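From: Volodymyr Panasiuk
To: falline-dev
Subject: Re: [falline-dev] Descent stops early on lidded containers

On Tuesday, Jocelyn Pascual wrote:

> Since the merge of Renato's planner branch I get early stops on the
> lid approach. The arm reports "goal reached" with the fingers still
> above the surface, then the close command runs on air. Seen on 7 of
> 40 runs. Same config as before, only the planner changed. Is the
> contact threshold being read from the old file?

No, the threshold is read from the right file. I checked the parameter dump you attached and it matches what is in the repository. The problem is in how the descent segment is ended.

Before the merge, the last segment was a plain Cartesian move with a guard on the estimated wrench. After it, the segment is handed to the time-parameteriser together with the free-space part, and the guard is armed at the start of the joined trajectory. The force estimate is still settling from the deceleration when the guard begins to look at it, so it trips on the transient. The state machine treats any trip as contact and reports success.

There is a second, smaller effect. The payload model in Hellov has no term for the cable. On our cell it is tied at the elbow and hangs in a long loop from the wrist, so the bias changes with the wrist pose. Zeroing once at the home position does not cover that.
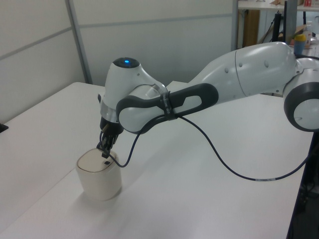
Proposed changes, in the order I would like them reviewed:

1. Split the trajectory again at the pre-contact pose. The parameteriser must bring the joint velocities to zero there. This costs a little cycle time and I do not think we should care.

2. Re-zero the wrench estimate at the pre-contact pose, after a wait of 100 ms. The wait becomes a parameter, descent.settle_ms.

3. Check the height on every guard trip. If the tool is above the expected lid plane by more than the tolerance, return GUARD_EARLY and let the caller decide. Please do not retry inside the skill.

4. Leave the cable out of the model for now. Gerardo has a pose-dependent bias table on his branch, but it was fitted on the Hitton cell, where the routing is different.

Items 1 and 3 are in merge request 176. Item 2 needs a change in the driver wrapper, as the zeroing call blocks the control thread at the moment - Precious, could you look at that one?

Jocelyn, in the meantime you can set planner.join_segments to false. It gives the old behaviour for this skill only. If you still see early stops with that, send me the log with the raw joint torques, not the filtered ones.

Volodymyr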